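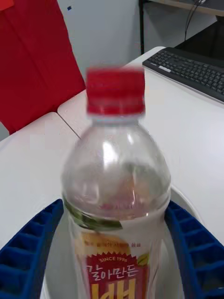
**Tímea Hegedűs**, household columnist, *The Elbridge Flekeck*

# Sorting drink empties without starting a feud

Every office kitchen has one shelf where drink containers go to retire. Ours held pear juice bottles, cola cans and cartons, all of them waiting for somebody else to develop a conscience.

You need two containers, a sink and ten seconds of attention.

1. Finish the drink. A bottle with an inch of pear juice in it is still a drink, and by May it's a fruit fly resort.
2. Rinse with a splash of water and shake. One 200 ml carton does not need a spa day.
3. Crush the cans. Heel of the hand for thin ones, shoe for the rest.
4. Check whether your hauler wants caps on or off. In Achterberg it's on, so the red one gets screwed back down.
5. Give each material its own color and stick to it. On a desk, paper cups will do: gray for cartons, yellow for cans.

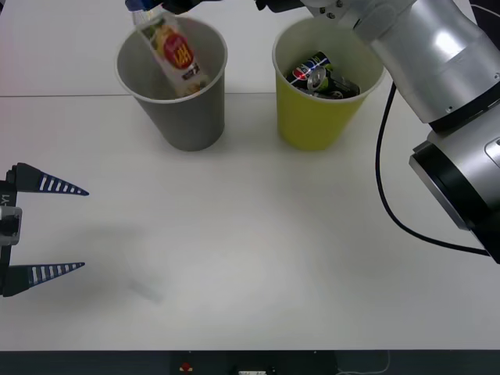 Zoltán wrote in to say that color coding lasts until the first birthday party, and that he tapes a flattened can to the front of the bin instead. Fair enough – it's ugly, and I've since done the same at home.

Tall cartons go in bottom first. If they make the cup wobble, move up to a bucket; the Zutmont 8-liter fits under most sinks. Empty it before it needs a lid.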